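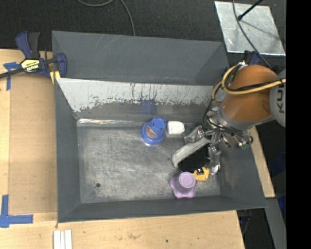

Workshop > Cell planning > Budgeting

How to budget a bin picking cell (without forgetting half of it)

Posted by Marlies Sutter, 2019-09-20
Filed under: Buying Gear, Small Labs

14 shares | 6 comments

Quick version of the talk I gave in July. Typed up fast, sorry for the shorthand. For people with one arm, or about to have one arm, who want it to take mixed household stuff out of a bin. Not for palletizing, different animal.

Step 1. Write the object list first

Before any quotes. Before you call a vendor. List what goes in the bin. Ours had 57 things on it, cups, brushes, small blocks, odd shapes. Sort by how hard they are to grab, not by size. Thin walls and scalloped edges go in one column, long stuff in another, shiny stuff in a third. Shiny column matters for the camera, see step 4.

Buy two of everything. Things crack, get lost, get discontinued. Cheap line in the budget, very annoying if missing.

Step 2. Arm

You probably want to spend most of your time here. Don't. Payload, reach, done. But take the payload number and subtract the gripper, the bracket, the cables, then your heaviest object. What's left should be comfortable. Trinidad Pacheco did this sum for the Lanon cell after the order went in and had to swap the gripper for a lighter one. Do it before.

Ask in writing:
- is the controller included or separate
- is the pendant included
- which software options are licenses, and are they yearly
- who pays freight and unloading
- lead time from deposit, not from quote

Used arm is fine. Get the hours, get the last service record, ask for the backup of the controller. No backup, walk away or knock the price way down.

Step 3. Gripper

Budget for the gripper AND for hanging the gripper on the arm. Adapter plate, fasteners, wiring out to the wrist. We had quotes from Utham and Alcaraz, both fine, neither had the adapter plate in it. Call and ask.

Fingers wear. Finger coverings wear faster. Put in spare fingers and a roll of whatever grippy wrap you settle on. Up to 41 re-wraps a year in our log, so it's a real line, small but real.

Step 4. Camera and mount

Camera is one line, mount is another. A fixed mount wants to be stiff and out of the arm's way, and those two fight. Draw it on paper. Longer cable than you think. Light too: bare metal bin plus overhead lights equals glare, and white objects blow out. Either get a light you can dim or move, or leave money for paint.

Step 5. Bin and table

Everybody skips this. Bin with sloping walls is nicer than straight ones, objects slide back to the middle and the wrist has room to come in at an angle. Metal takes abuse but scratches up quick, and coating on the walls chips. That's ok. Just don't train on a clean bin and expect the same look next year.

Bin must not move. At all. Bar clamps are fine to start, the ordinary hardware store ones, with pads on the jaws. Put tape marks on the tabletop so you can put stuff back after somebody bumps it. Bolt it down later, once you know where it really wants to live. Budget: a few clamps, a roll of tape, a sheet of wood, spare bin.

Step 6. Cables

Own section becuase it ate us. Cables that run along the outside of the arm need slack for the joints to turn, and not so much that a loop catches on the bin edge. Run the arm slow through its whole range, watch every loop. Then tie down. Buy:
- spare of every cable that goes past the elbow
- hook and loop ties, not only zip ties
- some kind of sleeve or clips for the run

Longest outage at Tasteo was a wrist cable. Cheap part, 2 weeks shipping. Spare on the shelf would of fixed it in an hour.

Step 7. Safety, floor, power

Get the risk assessment priced before you buy the arm. Fencing or scanner, e-stops, signage. Check the power at the actual outlet. Check the door width. Yes, measure it.

Step 8. People time

Somebody sets this up and somebody puts the objects back in the bin, over and over. Write hours for both. Setup for us was a lot of half days, never a clean full one. If you can't name the person, the line isn't done.

Step 9. Put it in one sheet

Columns: item, vendor, quote date, expires, lead time, one-off or yearly. Sort by lead time. Order the slowest thing first, even if it's boring. Add a contingency row and don't let anyone fold it into the arm. Mine gets used up on brackets, every time.

Get 2 quotes minimum for anything over your sign-off limit. Check the expiry dates again the morning you send the PO, I've been caught on that.

Blank sheet is on the downloads page. Conveyor version coming when I get to it.

6 comments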